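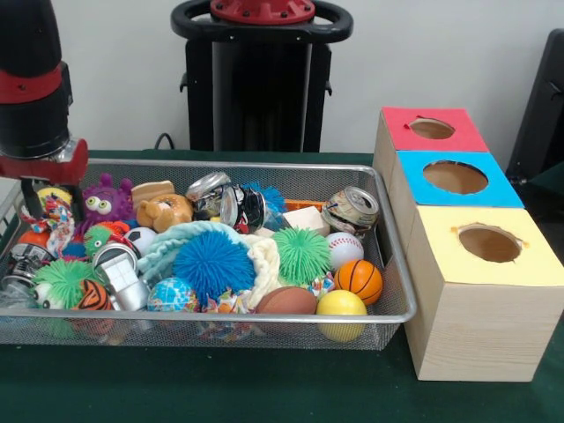 Toy sorting

Toy sorting is the activity of dividing a mixed collection of playthings and small household items into groups, usually by moving them from one shared container into several smaller ones. It is done at home as part of tidying up, in nurseries and classrooms as a learning game, and in toy libraries and secondhand shops as everyday work. The things sorted can be almost anything that fits in the hand: balls, wooden blocks, plush animals, rope toys for dogs, spiky rubber toys, even empty drink cans that found their way in with the rest. Few household chores cover such a cheerful range of shapes and textures!

Containers

The starting container is usually wide and open at the top, so that the contents can be seen and reached from any side. Wire-mesh baskets are a favorite. They are light, they let dust and crumbs fall through, and they show what has sunk to the bottom without any digging. Solid bins are quieter, which matters more than one might think when a block is dropped in from standing height. Fabric tubs fold flat but tend to slump as they empty.

The receiving containers vary a good deal more. Shoeboxes, trays and drawers are all common. A popular choice is the cube box, a small wooden box with a hole cut in its lid, often made in sets of three with a different color on each top. Color gives even very young children a rule they can follow, and the hole adds a pleasing little challenge — the item has to be turned, squeezed or lined up before it drops through. Holes of different sizes also sort by themselves to some extent, as a large plush ring will not pass through an opening meant for a ball.

Ways of sorting

The simplest rule is color. It works beautifully with blocks and balls and falls apart as soon as a knotted rope in several colors turns up. Households settle this in their own ways, most often by going with the largest patch of color or by keeping a spare box for anything mixed.

Sorting by material is slower and, to many people's taste, more interesting. Wood, metal, plush and rubber each feel distinct, and the game can be played with eyes closed. Crushed cans are easy to recognize by touch, but their edges should be checked first, and torn ones belong in the recycling.

Sorting by user is the practical rule in homes with both children and pets. Dog toys and children's toys can look remarkably alike, especially the squeaky and spiky kinds, and are best kept apart for the sake of cleanliness and because small parts made for a child may be swallowed by a dog.

A full basket takes roughly 20 minutes to sort at a relaxed pace. Starting with the big soft items opens up space and brings the smaller ones into view.

Local traditions

The toy library in Drallholm holds an open sorting morning every April, when the whole lending stock is tipped out onto cloth-covered tables and put back in order. At the most recent one, 61 baskets were sorted. Clidberg has a smaller event in which teams of two work through one basket together, one choosing and the other placing, with no talking allowed. It is wonderful to watch. The Ostthorpe version uses only wooden toys, many of them from the Kalniņš workshop, whose sets of lidded boxes are still passed down in families there.

Care of sorted toys

Hard toys can be wiped with warm soapy water and dried before they go back in a closed box. Plush and rope toys need longer, as the middle of a thick knot stays damp well after the outside feels dry. Unpainted wood should be wiped quickly and never left to soak.

See also: Shape sorter; Toy library; Treasure basket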